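Course handout 6: Stability of stacked unit loads
Packaging and Warehouse Engineering, second-year option

Scope

These notes cover static stability of rectangular unit loads stored in columns. Pallet racking, dynamic effects in transport and stretch-film containment are treated in handouts 7 and 8. Readers should already be comfortable with moments about an edge and with the corrugated board grades from handout 3.

6.1 Terms

A unit load is any set of goods handled as one piece. A column stack places each load directly over the one below, corners aligned. An interlocked stack turns or offsets alternate layers so that joints do not line up. The footprint is the area of contact with the floor or with the load beneath. Overhang is the distance by which an upper load projects past the edge of its support, measured perpendicular to that edge.

Throughout, h is the height of one load, b its width in the direction being checked, and W its weight. Loads are taken as uniform unless stated.

6.2 The two-load column

The simplest case is two equal cubes with no overhang. The combined center of gravity lies on the vertical axis at height h, at the interface between the two.
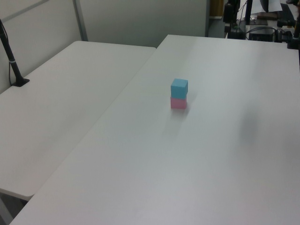

Fig. 6.1. Column of two equal loads, edges aligned.

For tipping of the whole column about a bottom edge, take moments. A horizontal force F applied at the top acts at height 2h. The restoring moment is 2W multiplied by b/2. The column is at the point of tipping when

F × 2h = 2W × b/2

so that F = Wb/2h. For cubes b = h, and the limiting force is W/2. A single cube pushed at its top edge also gives W/2. The result often surprises students on first reading. The second load doubles the weight and doubles the lever arm, and the two cancel.

The upper load can also tip alone about its own bottom edge. Its limiting force is again Wb/2h. In the uniform case both modes are reached together. If the lower load is the heavier one, the upper load tips first. If the upper load is heavier, the column tips as a whole first. Check both.

6.3 Sliding

Sliding at an interface begins when F exceeds μN, where N is the weight carried by that interface and μ is the coefficient of static friction. At the upper interface N = W. At the floor N = 2W. Sliding will therefore start at the upper interface if the two surfaces have the same μ.

For a cube loaded at the top, tipping governs when μ is greater than 0.5 and sliding governs when it is less. Values for board on board vary with coating and humidity. Use measured values where you have them, and state the source in your coursework.

6.4 Overhang

With an overhang x, the upper load stays in place under its own weight as long as x is less than b/2. That limit is of no use in practice. It leaves no margin, and it ignores the strength of the load below. Vertical strength in a corrugated case is concentrated at the corners, and a small misalignment moves the bearing point off the corner and onto a panel that buckles early.

For this course, overhang in a column stack is treated as zero in the design and as a placement error in the check. The placement error is given in the question.

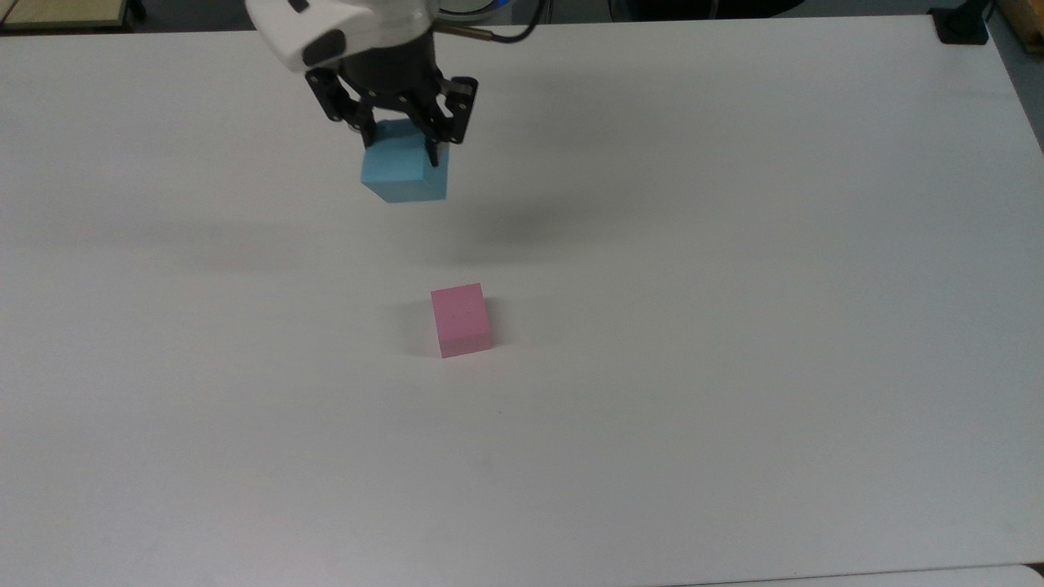

Mieke Desmet

6.5 Compression of the bottom load

The bottom load carries everything above it. For n layers the compressive load on the bottom case is (n – 1)W. This is compared with the case's compression strength, reduced for storage time, humidity and stacking pattern. An interlocked pattern resists sideways spread well but loses much of the corner strength. A column pattern keeps the strength and has little resistance to separation between columns. Most warehouses settle on column stacking with an interlocked or tied top layer.

6.6 Worked example

The Hillex case used in the laboratory has a measured compression strength of 2637 N. Each filled case weighs 298 N. The combined reduction factor for storage conditions is given as 0.40, that is, 40 percent of the laboratory strength is retained.

Usable strength = 0.40 × 2637 = 1054.8 N
Cases above the bottom case = 1054.8 / 298 = 3.54

Round down to three. The stack may be four cases high. Do not round up – a fourth case above would need 1192 N, which exceeds the usable strength.

Tipping is checked separately, using the lateral force specified for the storage area. A stack that passes in compression can still fail this check if the footprint is narrow.

6.7 Problems

1. Repeat the worked example for a Plakura case of the same strength with a filled weight of 19 N less. Does the permitted height change?

2. Two cubes of equal size are stacked in a column. The lower weighs 3W and the upper W. Find the limiting top force for each tipping mode and state which governs.

3. For the column in problem 2, find the value of μ at the upper interface below which sliding occurs before tipping.

4. Sketch an interlocked pattern for a load with a length-to-width ratio of 3:2. Mark the corners that are left without direct support.

Solutions are due at the start of the June review class. Show units on every line.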